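Test kitchen notebook, Saturday, 7:40 a.m.

Pressure cooker beans, batch 22. I had hoped to stop numbering them by now.

Goal is still the one Clidden wants for the booklet: dry black beans, no soak, one pot, creamy inside, skins on. Batch 21 had the first three. The skins were floating on top like something in a pond.

Changes today: salt in the water from the start (1 tablespoon per pound), a spoonful of oil to keep the foam down, and the lid left alone for the full natural release. I am bad at that last part. I wrote LEAVE IT on a piece of paper and set it next to the valve, then read it and reached for the valve anyway. Caught myself.

Pot A (the old Plundstead, 6 quart): 1 lb beans, 6 cups water, 25 minutes high, natural release. Took 19 minutes to come up to pressure. The gasket smells of last month's curry and always will.

Pot B (the new Bramanau, 8 quart): same beans, same water, same time. Up to pressure in 14. It plays a little tune when it gets there, and I can't find the setting that makes it quit.
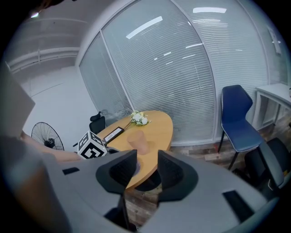 Natural release ran 24 minutes on A and 31 on B. Opened A first. Skins mostly whole, beans soft, a few near the bottom still chalky in the middle. Broth good and dark. I ate a bowl standing up and called it quality control.

B was softer all through, no chalk, but more split ones. I'd guess the longer release kept them cooking. Next time cut B to 22 minutes and leave everything else alone. I know I always say that and then add a bay leaf.

Added a bay leaf to the second round of A. It did what bay leaves do.

Note on the beans themselves: these are from the Rajput sack, lot 3836, and they are old. The batch 19 beans came from a different sack and cooked in a good deal less time, so anything I wrote about timing before batch 20 should be read with suspicion. Somebody (me) also failed to write down which sack went with batch 20. It's in pencil at the top of that page, then erased, then in pencil again, and the two lots don't match.

Onion test, while the pots were busy: half an onion in whole versus half an onion chopped and browned on saute first. Browned wins, and it costs 8 minutes and a pan's worth of stuck bits you have to scrape up before the lid goes on. Skip the scraping and the pot gives you the burn warning and sulks. It did this to me 2 times. Deglaze with half a cup of the measured water -- measured water, so take it out of the 6 cups. I did not the first time, and we had soup.

Left both pots' leftovers in the fridge in their own broth, labeled, to taste cold tomorrow. Sent the numbers around before lunch with a question about whether the recipe should give a separate time for the bigger pot. 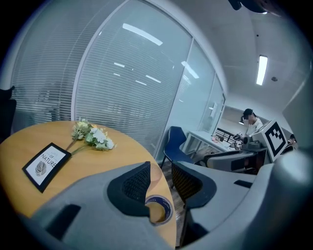 Kamran Janjua wrote back that two times on one recipe is how you get letters, and could we please pick the longer one and tell people a split bean tastes the same as a whole one. He also wants to know why we're salting at the start when his mother always told him it keeps them hard.

Answered that the salted ones are the ones he had seconds of on Thursday. No reply yet.

To do for batch 23:
Pot B at 22 minutes
fresh sack, lot number in PEN
stir the bottom of A before closing, see if the chalky ones go away
try 5 1/2 cups water, broth a bit thin in B
new gasket for A, keep the old one for curry
no bay leaf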